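3.2 Household textiles and the sampling of bedding

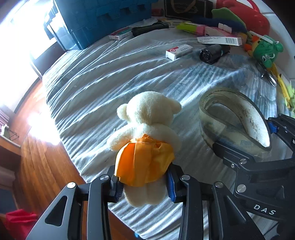

Figure 4. Striped bed sheet with a teddy bear and a teal storage box.

Bedding was treated separately from clothing in the survey. Sheets and pillowcases are washed as a set in most homes, but they are dried wherever there is room, and the drying place has a large effect on how much dust the cloth picks up again. We asked each household in Ikton and Sesano to note the day of the last wash, the water temperature and whether the sheet was dried indoors.

In total 1,873 wash records were returned, of which 472 concerned bedding. Records with no temperature given were kept for the count of washes but left out of the dust figures. Each household took part for 20 weeks, starting in February.

Dust was collected from the middle of the sheet with a filter head, following the Imano method, with one change: the sampling time was raised to 8 minutes, as the shorter time gave too little material from thin cotton. Soft toys kept on the bed were sampled on a separate filter. Siriwardena used a single filter for both, so our values for sheets cannot be compared directly with that earlier work.

Sheets dried indoors were entered as one group, whatever the type of room. Mattress covers are dealt with in section 3.3.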